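3.2 Arrangement of the snack table

The second part of our study concerns how ready food and drinks are placed on one table when the place is small and the meal is short. 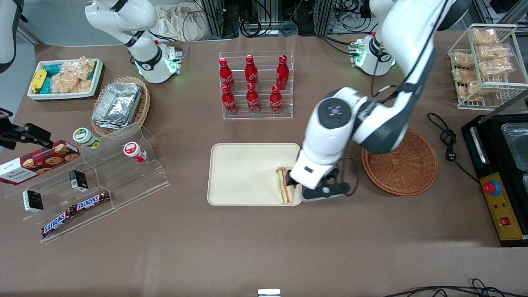

Figure 4. Snack table with bottle rack, tray and sandwich, wicker basket and shelved snacks.

In the first part of the study we looked only at the lists of what was served. These lists were kept at two sites, Turkum and Nenungate, and together they hold 4,000 entries. After we removed the entries which were double or had no item name, 3,587 stayed. The lists tell well which foods were put out, but they say very little on where each food stood. For this reason we added a table study, in which the position of each item is recorded together with the holder it stands in or on.

We use the word "holder" for any tray, rack, basket or shelf which carries food or drink. In our material the holders fall into two kinds. Flat holders, such as trays and shallow baskets, keep everything on one level. Stepped holders, such as racks with tiers and shelves, put one row higher than another, and so they need less of the table for the same number of items. Both kinds can be seen in Figure 4. The bottles stand in a clear acrylic rack with two tiers, three in the back row and three in the front row, and the front bottles are a little lower. With this form the back row is not hidden and a guest can read what is offered before taking anything. The snack bags are kept on a white wire rack with two shelves, where they lie several layers deep.

The sandwich belongs to the other kind. Its place is a cream-coloured tray with rounded corners and a raised rim, directly in front of the drinks. We noted in the lists from Nenungate that sandwiches were often entered together with one drink, and we therefore treat tray and bottle rack as a pair. The distance between the two parts of a pair was written down for each table, in steps of one hand width. We did not use a finer measure, as the holders are moved often in a normal day.

A difficulty in the coding was the sandwich itself. A sandwich with visible layers, as the bread, green lettuce and pink filling in Figure 4, can stand on its edge or lie flat. On its edge it shows the filling, but it takes support from something else. Lying flat it is stable, but then mostly the upper bread is seen. We coded the two positions separately, and from the 600 table records chosen for this part, 217 had at least one sandwich on its edge.

Empty holders were also recorded. The round wicker basket on the right side of the table in Figure 4 is one such case. In earlier work on the Semwal tables empty holders were left out, and we think this made the tables look less full than they were for the person who had to serve. An empty basket takes the same place as a full one. In our coding it receives the code E, and its area is counted as used.

Things which do not carry food, for example bags, cables and machines, were not given a code. When they stood between two holders of one pair, a remark was added in the last column of the sheet. The coding sheet was fixed on 8/12/22 and was not changed later, except for one spelling mistake in the name of the Sinumgate site, which was corrected in January.

The results for pairs are given in Section 3.3, first for drinks and sandwiches and then for drinks and bagged snacks.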